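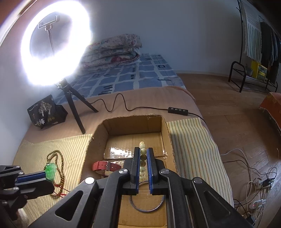 How many examples of one task do we need before it's worth training on them?

For a short pick and place job, 300 good ones is enough for a first run. Past that, spend the time on different objects and different rooms before you add more of the same.

That was the short version I gave on Sunday's call, and a few of you asked for it in writing. The longer version follows, with Morfudd's message quoted so the answers make sense.

Morfudd Prosser wrote:

> Hi all,
>
> I've been through the small items batch for Prirkora. There are 1106 episodes after Hryhorii's first pass, and I've looked at enough of them to have some questions before we go on.
>
> First, the bead strings. Some people pick them up near the end and some in the middle. When you take one in the middle the two halves hang down and swing, and the motion after that looks quite different. Do we want both, or should I be sorting them out?
>
> Second, failed grasps. The instructions say to delete the episode if the item drops. Rónán has been keeping his if he picks the thing up again straight away. I don't mind either way but we should all do the same.
>
> Third, lighting. A few homes are using a ring light and others just have the ceiling light on. Do you want that evened out?
>
> Last thing, the task labels. I've got "put jewellery in box", "tidy jewellery", "bracelet to box" and "beads in". I assume these are all the same task.
>
> Morfudd

Taking those in order.

Bead strings. Keep both. I'd like the grip point to vary, and a string that swings is part of the job. What I don't want is an episode where the person waits for it to stop swinging before they move. If there's a pause of more than 3 seconds with nothing happening, trim it or drop it. Hryhorii's script catches most of these but it misses the ones where the hand is drifting a little.

Failed grasps. Rónán is right and the instructions are out of date. If the item drops and you recover it within the same episode, keep it and tick the recovery box. If you had to put the gripper down or reach in with your fingers, delete it. Please don't drop things on purpose to get more of these. We had that on the Skumasus set and the drops all looked the same, which made them close to useless.

Lighting. Leave it alone. Use whatever light you need to see what you're doing. I would only ask that you don't change it halfway through a session, and that you watch for glare if you have anything shiny in view. Clear tape can be bad for it, and so can metal bangles. If the bright patch sits right where the jaws close, turn the box a bit and carry on.

Labels. All the same task. Use "put jewellery in box" from now on and I'll rename the old ones at my end. Flat items such as watch straps and bangles go under the same label, but fill in the item field, as those are the ones the model does worst on. Anything that lies flush with the bottom of the box is hard to get a jaw under. If you're picking what to record next, almost any flat item is more use to me than another string of beads.

Two other matters.

Purificación has asked whether both grippers have to be moving in every episode. They don't. One can hold or steady something while the other does the work, or stay still the whole time. Please do keep both switched on and tracked, though, as the training code expects two streams and throws out anything with only one.

The colour of the cloth and the surface can change as often as you like. Bed, table, floor, all good. Move the box between episodes as well, even by a hand's width. I found a run in the last upload where it hadn't moved at all for the whole session, and the model learned the spot very well and not much else.

Guvoteck has room on the server until the end of November. Uploads after 4 pm go in the next day's batch, so don't worry if yours isn't showing that evening.

Anatole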